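Ticket 589
Queue: Collection practice, handheld grippers
Opened by: Ruan Xaba
Assigned to: Lungile Motaung
Status: Reopened
Subject: Site rules say "clear of people," episodes say otherwise

Ruan Xaba, Wednesday, 9:10 am
I'm opening this because the Kamthorpe batch passed the checklist and I don't believe the checklist. Rule 4 says the operator confirms the space is clear of people before recording starts. All 191 episodes have the box ticked. I watched a handful and there are people in them, close up. Either the rule is being ignored or it means something I can't find written down.

Lungile Motaung, 9:42 am
Rule 4 was copied over from the fixed arm cell at Sirkthorpe. There it means no one inside the fence. The handheld units have no fence, so operators read it as "no one in danger" and tick it. I can set those episodes to Accepted with a note.

Ruan Xaba, 9:58 am
Please don't. A note saying the rule doesn't apply is how we got here. If it came from a fenced cell it shouldn't be on this form. Who signed off on moving it across?

Lungile Motaung, 10:20 am
Change log says Nel, in July. Reason field says "alignment." No test attached.

Ruan Xaba, 10:31 am
Alignment with what? Leaving this open.

Lungile Motaung, 1:15 pm
Tried the Stendach filter in case it could sort these for us. It looks for an upright person and marks the episode if it finds one. Ran it on the whole batch and it marked 2. I then opened ten it had passed and found people in most of them. Closing as "filter not suitable, manual review needed."

Ruan Xaba, 1:40 pm
Reopened. Manual review against which rule? If two reviewers get the same vague sentence they'll give us two answers, and we'll average them and call it a standard.

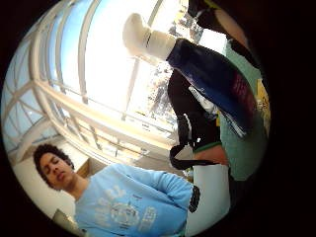
My problem with the wording is that it treats a person as one thing, standing up, at a distance. Consent and privacy depend on what can be made out, and so does the safety side. With the lens at this angle you get a young man's face down at the lower left, plainly a face, and then a white sneaker and a leg in blue jeans belonging to another person whose head you never see. The filter passed it, I assume because nothing in it stands upright. So is that one person to clear or several? I'd say anyone with any body part in view counts, and a face gets its own box. The lettering on the shirt is too blurred to read, so I wouldn't ask reviewers to log text unless it can be read.

Lungile Motaung, 2:25 pm
Agree on the face. Less sure about "any body part." That would pull in nearly every episode from a shared room.

Ruan Xaba, 2:37 pm
Then we learn what the rooms are like. I'd take a big number over a ticked box.

Lungile Motaung, 3:05 pm
Proposed text:
4a. Before recording, tell everyone within reach of the lens and get a yes.
4b. After recording, mark "face visible" or "body only."
4c. No yes on record, no upload.
Old rule 4 stays for fenced cells only.

Ruan Xaba, 3:18 pm
4a is still soft. "Within reach of the lens" will be argued over by lunch. Make it "in the room." Rest is fine for a trial. Keep the Kamthorpe batch on hold until 4c has been checked on every episode, and leave this ticket open until Nel answers the July question.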